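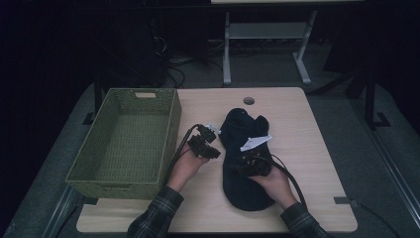 Blind tasting at home is the thing I get the most mail about, and the same questions keep coming up, so I've put my answers on one page. The short version is that you need a few bottles, some glasses, a pen, and something to hide the labels. Paper bags are the usual choice, but I'm a sock person. A plain dark one like that black sock on the table will pull up over the bottom of a bottle and cover the label just fine, and you can still get a proper grip on it when you pour. Long ones are best. Everything else I've worked out over the years is below, and if your question isn't covered, write to me and I'll probably add it.

How many bottles should I open?

Three, if it's your first time. I know it sounds stingy! But after the third wine people start chatting and their notes get very short. With three you can go back and forth between glasses and still remember what you thought of the first one. I do six with my regular group now and even then number five tends to get ignored.

Do all the wines have to be the same grape?

No, but they should have something in common or you're just drinking a bunch of random wine (which is also a nice evening). My favorite setup is one grape from different places. The year I started, I put a Sorndale Riesling next to two from much warmer spots, and I learned more from those glasses than I had from a whole shelf of books. Same place and different years is fun too, if you can find the older bottles without spending a fortune.

How much do I pour?

I go with 2 ounces. That's enough to smell, sip, sip again, and change your mind. You'll have wine left in every bottle, and that's good, since everyone is going to want a bigger glass of their favorite once the labels come off.

Won't people recognize the bottle shape?

Sometimes, yes. Burgundy bottles have those sloping shoulders and Bordeaux bottles are square up top, and a sock or a bag won't fool anyone who knows that. If your friends are the type to peek, pour in the kitchen and bring out the glasses already filled. Also take the whole foil off, all the way down, because the color gives a lot away. And put the corks in your pocket! I left one on the counter once with ELLUM stamped down the side in big letters and that was the end of that round.

Do I need fancy glasses?

You need matching glasses, and that's really it. A wine in a big round bowl smells like a different wine than the same one in a little tumbler, so if every glass is different you're tasting the glasses. I have a set of plain Dhillon ones that go in the dishwasher, and they've survived two moves and my brother's wedding. Whatever you use, smell the empty glass first. Cupboard smell is real, and it's awful in a delicate white.

What temperature should everything be?

Reds a bit cooler than you think, whites a bit warmer than you think. I put reds in the fridge for twenty minutes before people show up, and I take whites out at the same time. If a white is ice cold you can't smell much of anything, and then everybody writes "crisp" and moves on.

What goes first?

Sparkling, then light whites, fuller whites, light reds, big reds, and anything sweet at the very end. If they're all the same grape I go youngest to oldest, though I have a friend who does the reverse and we've been arguing over it since college.

Can I serve food?

Plain bread and plain crackers during the tasting, then real food after. Strong cheese is the worst offender. It makes nearly every red taste smooth and friendly, and that's lovely at dinner but no use at all when you're trying to tell two bottles apart. Skip scented candles as well, and maybe ask people to go easy on the perfume.

What should people write down?

Anything they like. I hand out a sheet with a line each for smell, taste, and "would I buy it," and I leave the rest blank. Please don't hand out one of those aroma wheels to beginners – they'll spend the whole night hunting for gooseberry. I've got 2,734 notes of my own in a spreadsheet by now, and plenty of them just say "yum" or "tastes like a wet dog." Those still tell me what I need to know.

Should we give scores?

I don't, and I'd put them off until you've done this a few times. Ranking the wines from favorite to least favorite gets a much better conversation going. I once brought a bottle with a 94 on a little shelf tag from Pamlow, the shop near me, and my group put it dead last. I still think they were wrong, by the way. It was gorgeous the next day.

What if one of the wines is off?

Smell each bottle yourself before you cover it up. If it smells like damp cardboard, it's most likely corked, and you'll want a backup on hand. Most shops will swap a corked bottle if you bring it back with the wine still in it, so don't pour it down the sink.

How long do the leftovers keep?

Cork back in, into the fridge, reds too. Most whites and light reds are good for two or three days. Sparkling needs one of those clamp stoppers and should be finished the next evening, and at my house it never makes it that far anyway.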